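Section 5: Setting up the wool cycle on your Skekano washer

I wrote this part of the guide after I shrank two cardigans in one month, so take it from someone who learned the slow way. Last updated 18/06/2022.

Before you start, check the dial on the front. If yours says Hirov instead of Skekano, the wool setting is on the second ring and you'll need to hold it in for a moment before it turns.

1. Close both taps, pull out the filter drawer and rinse it. Mine was full of lint the first time I looked (yuck).

2. Open the cold tab only. The wool cycle will run with the hot one open too, but it sneaks in a warm fill at the start and I don't trust it.

3. Press Menu until you see code 86. That's the gentle program. Code 117 looks similar and is for curtains — don't mix them up like I did!

4. Turn sweaters inside out, button anything that buttons, and put in two or three at most. The drum should look half empty.

5. Add one capful of wool soap. Skip the softener.

6. Set the spin to its lowest number and press Start.

Note: The door stays locked for a little while after the drum stops. Wait for the click. Tugging on the handle just makes the light blink and then you have to wait all over again.

Caution: Never put knits in the Rivadeneyra dryer that sits on top in the stacked set, even on the air setting. It's a lovely machine for towels and it will eat a sleeve.

Drying is where most of the stretching happens. Roll each piece in a towel, press down with your hands, unroll it and lay it out on something flat, with the sleeves wherever they fit.

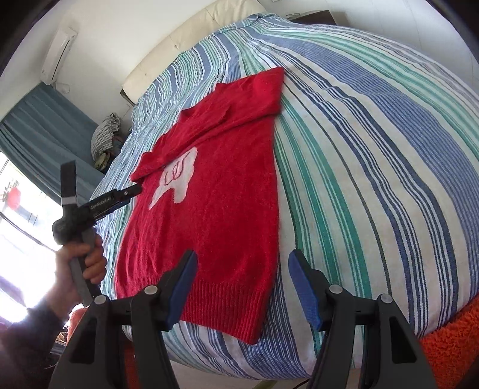 Pat the hem and cuffs back to the size you want while the wool is still damp, and flip the whole thing over once the top feels dry. My neighbor Beryl Hulme uses a mesh rack from Gustberg and swears by it, but I've never had the closet space for one.

If the display shows 3000 at any point, the drain hose is kinked. Switch off at the wall, straighten the hose and go back to step 3.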